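Kumstead House, spring walk-through, April
Checked by Mansa Bonsu. Comments by me as we went, typed up same evening, sorry for the shorthand.

12 comments

Key: OK / FIX / ASK. Anything marked FIX goes on Dagim's list, anything marked ASK waits till the landlord calls back.

OUTSIDE

Front steps - OK. Handrail tight. Second tread has a chip on the left corner, same chip as last year, no worse.

Porch light - FIX. Works but the cover is full of bugs and water. Needs new gasket.

Gutters - FIX. Back run is sagging over the kitchen door. Downspout empties right against the foundation. Needs an extension, the cheap flip-up kind is fine.

House number - OK. Readable from the street after dark, Mansa walked across and looked.

Side gate - ASK. Latch sticks. It's the way out for the two back rooms so it can't stick. Dagim greased it last fall and it helped for a month maybe. I'd replace the whole latch.

KITCHEN

Extinguisher - OK. Needle in the green, pin in, tag current. Somebody hung a dish towel on it. Please don't.

Stove - OK on the burners, FIX on the anti-tip bracket. There isn't one. Pull the range out and put one in.

Outlets by sink - GFCI tested, both tripped and reset. OK.

Hood filter - FIX. Greasy. Soak it or buy another, they're not expensive.

Under sink - OK, dry. Drain cleaner is in with the sponges, move it up high.

HALL AND STAIRS

Smoke alarm, downstairs - OK, loud.

Smoke alarm, upstairs - FIX. Chirping. New battery didn't stop it, date on the back says it's past ten years so the whole thing goes.

CO alarm - OK. Pressed test, worked.

Stair light - both switches work, OK. Bulb is a bit dim for that turn at the top, go up one size if the fixture allows.

Runner - FIX. Loose at the third step from the bottom. Tacks are there, just not holding. This one first please.

LAUNDRY / BASEMENT

Dryer vent - FIX. Pulled the hose off and got a grocery bag of lint. The hose is the white plastic kind, swap for metal. Budget 70 for hose, clamps and a new outside flap.

Water heater - ASK. Relief valve pipe stops way too high off the floor. Got a quote from Hunt, 400 to redo the pipe and add a pan. Mansa thinks high. I think so too but they can come this month and the other guys can't.

Panel - OK. Labels finally match, thank you Dagim. Keep the space in front clear, the bikes were creeping back.

Space heater in corner - unplugged. Leave it that way. If it does get used, straight into the wall, no power strip.

BEDROOMS

Windows - OK in front rooms. Back room window opens but wont stay up on its own. FIX, sash cord.

Door to back room - closes and latches. OK. Tell people to sleep with it shut.

Tall furniture - this is the big one so a longer comment. Anything taller than your waist gets strapped to a stud. Wardrobe done. Bookcase in the front room done, one screw was only in drywall so we moved it over.

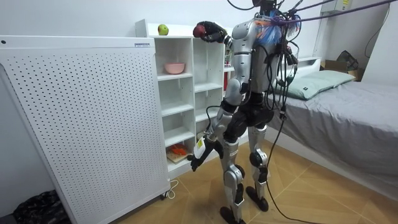
Straps come two to a pack and one pack does one unit. Put them near the top, as far apart as the studs let you, which is usually 16 inches in this house but the back wall is odd so use the finder. Heavy stuff goes on the low shelves. Give each one a firm pull when your done. Don't count the little nails the furniture came with as a strap.

Cords - FIX. One extension cord running under the rug in the front room. Take it up today.

Floor - OK, no raised boards.

MONEY

Whole list comes in well under the 3000 set aside, even with Hunt's price. Anything left goes to gutters.

Dagim has the list. Mansa will recheck the FIX items when he's done, stairs and upstairs alarm before anything else. Spare batteries are in the drawer by the phone.

Shares 3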